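How to fold long trousers on the bed

Print this page | E-mail to a friend

By Damian Rutkowska
9 April 2023

When I moved to my present room I had no table big enough for folding, so I learned to do all my clothes on the bed. Trousers were the most difficult for me. The legs came out different every time and the crease was never in the right place. In February I finally wrote down my steps for my cousin, and now I put them here also.

You need a made bed and almost 22 minutes for a normal week of washing. For one pair of trousers, 2 minutes is enough.

Step 1. Make the bed flat

Pull the quilt straight on all sides. If there is a lump below, you will fold the lump into the cloth. Move the pillow up to the head of the bed. A quilt with stripes is a good help, as you can use the lines like a ruler.

Step 2. Lay the trousers out full length

Empty the pockets and close the button and the zip. Hold the waist with two hands, shake once, and let the trousers come down over the bed. Long ones go better from corner to corner. Keep the clothes you have already folded in a pile near the edge, so the middle stays free for the legs.

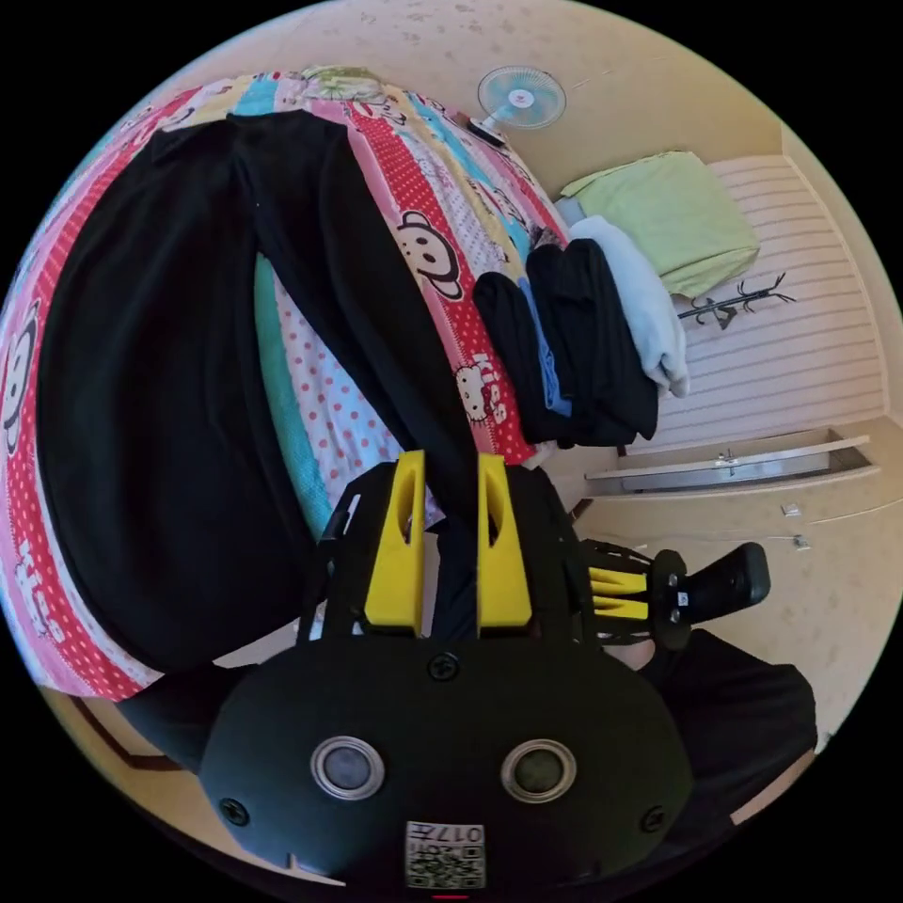
Step 3. Bring one leg over the other

Take the left leg by the hem and by the knee and lay it on the right leg. The two hems must meet. Go with your flat hand from the waist down to the hem, slowly. On black cloth you will also find all the fluff, so pick it off now.

The seat makes a small point at the back. Push this point inside.

Step 4. Fold up

Bring the hems up to just under the waistband, then fold again in half. For a narrow shelf, fold in three parts. Do not press hard on the knee or you will get a line there.

Step 5. Put it on the pile

Heavy things go at the bottom, thin ones on top. I keep towels in a separate pile when I have enough place, but often I do not. Carry the pile with one hand below and one above, and put it in the wardrobe the same evening.

Wool trousers I do not fold, they go on a hanger.

Print | E-mail

Get our household tips by e-mail. You can unsubscribe at any time.
This site uses cookies. By continuing you accept our cookie policy.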